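Dedness Felt Storage Bin by Kunano

I sell a lot of bins, and this one is the one I keep taking home. It's lined with light gray felt, it's kind to whatever you drop into it, and it has a cream woven strap with a nice coarse weave you can feel under your fingers. I've had mine since January and it lives next to the bathroom sink, full of all the little stuff that never had a spot before (brushes, mostly!).

It's a snug bin, so don't expect to lose a whole hair dryer in there. Long skinny things do best. Stand them up along the side and you can still get at what's on the bottom.

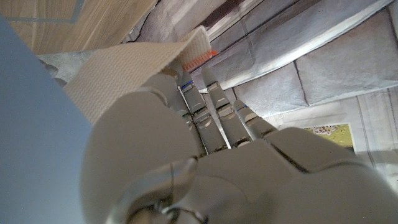

What I keep with it

The Stenico cup, every time. It's a tall, plain cylinder in a frosted pale blue, and the light comes through it so softly that I'd buy it for a windowsill and never put a thing in it. The rim is rounded, the sides are smooth, and it's easy to hold from the side even when you're half asleep. 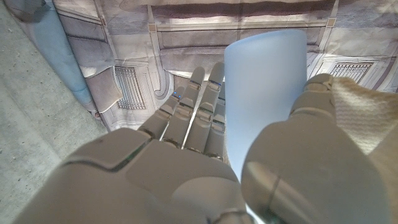

The Stenico cup in frosted light blue.

Good to know

Bin and cup are sold separately, or as a set of 2 cups and one bin. Ask for item 2111 if you want the set — it's the same stuff, just one box.

For the felt, I use a lint roller and then a barely damp cloth. Please don't put the bin in the washer. I did, and it came out looking like a sad hat.

Orders go out from our Moldovan Street shop within 3 working days.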